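Guía de puesta en marcha del módulo de pinza Prunent
Club de robótica Okstead
Sección 4. Calibración y primera sesión de recogida

Revisión: 2020-07-15. Responsable del texto: Cayetano Salcedo

Antes de empezar

Esta sección sustituye a la anterior, que prometía tener el módulo funcionando en una tarde. No conozco a ningún equipo del club que lo haya conseguido, y el mío menos. Reservad dos sesiones y no os fiéis de la hoja del fabricante cuando dice que la calibración es automática. Automática quiere decir que el programa no os pide permiso para equivocarse.

Necesitáis:

Las dos pinzas de mano con sus almohadillas azules montadas
El cable de datos corto (el largo da cortes, aunque Presari siga recomendándolo)
Un portátil con Stelmakh instalado y 40 GB libres
La regla metálica del armario
El cuaderno de sesiones

4.1 Revisión mecánica

1. Abrid y cerrad cada pinza a mano, despacio, con el módulo desconectado. Si una mordaza llega antes que la otra, parad y aflojad el varillaje.

2. Comprobad los pasadores de las articulaciones. No deben girar con la uña.

3. Pasad el dedo por las estrías de las almohadillas. Las gastadas resbalan con las superficies brillantes, y luego el equipo se pasa una semana culpando al modelo.

PRECAUCIÓN: no metáis los dedos en las aberturas de los eslabones con el módulo conectado.

4.2 Calibración de la apertura

1. Conectad la pinza y abrid Stelmakh. Esperad a que el indicador deje de parpadear.

2. Cerrad del todo y pulsad Cero.

3. Abrid del todo y pulsad Máximo. El valor tiene que quedar en 173. Si sale otra cosa, repetid desde el paso 2.

4. Medid la apertura con la regla y apuntadla en el cuaderno. Sí, a mano. El programa guarda un valor, pero la actualización de abril lo borraba al cerrar y sigo sin creerme que esté arreglado.

5. Repetid con la segunda pinza. No copiéis el archivo de la primera.

Nota: Nadiia Didenko sostiene que el paso 4 sobra si se usa el perfil guardado. Puede ser. Cuando enseñe dos sesiones seguidas con el mismo valor, lo quito.

4.3 Preparación de la superficie

La hoja del fabricante pide un fondo liso, mate y de un solo color. Con ese fondo todo sale bien, y por eso mismo los resultados me dicen poco. En el club trabajamos sobre telas estampadas, con arrugas y costuras.

1. Extended la tela sin estirarla. Las arrugas pequeñas se quedan.

2. Elegid objetos de forma y brillo distintos: cajas de cartón pequeñas, fruta, envoltorios.

3. Alternad tomas con un objeto suelto y tomas con varios juntos. Un objeto rodeado de bolsas es bastante más difícil de separar, y es justo lo que los equipos suelen dejar fuera de la demostración.

4. Anotad la postura inicial de cada objeto con una palabra: recto, diagonal, inclinado, tapado.

4.4 Grabación

1. Colocad las pinzas abiertas sobre la superficie y empezad a grabar.

2. Acercaos en línea recta. Si hay que rectificar, rectificad, pero no borréis la toma.

3. Antes de cerrar, mirad la distancia de cada almohadilla al objeto. Si una está pegada y la otra lejos, el cierre empujará el objeto. Centrad primero.

4. Guardad con el número de toma y las iniciales de quien sostiene la pinza. 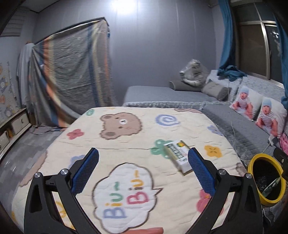 Arriba, cartón en diagonal junto a la almohadilla derecha. Abajo, naranja entre las dos mordazas, con la izquierda mucho más cerca.
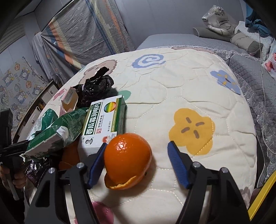

4.5 Revisión de las tomas

1. Reproducid la sesión entera a velocidad normal. En la última tanda teníamos 204 tomas y Amerley Laryea descartó 21 por cortes de datos que el programa daba por buenas.

2. Marcad como fallo todo agarre en el que el objeto se arrastre, aunque acabe levantándose. Stelmakh lo cuenta como éxito. Nosotros no.

3. Separad los fallos en otra carpeta y conservadlos. Olesia Horobets los necesita para la comparación con el equipo de segundo.

4. No publiquéis ningún porcentaje sin indicar sobre qué tela y con qué objetos se obtuvo — ya nos ha pasado en una competición y la pregunta del jurado fue incómoda.

PRECAUCIÓN: desconectad las pinzas antes de cerrar el programa. En el orden contrario se pierde la calibración y hay que volver a 4.2.

Si el indicador sigue parpadeando después de reiniciar, cambiad el cable. Si con el cable nuevo hace lo mismo, dejad el módulo en la caja de averías con una nota y avisad a Yevdokiia Tkachuk.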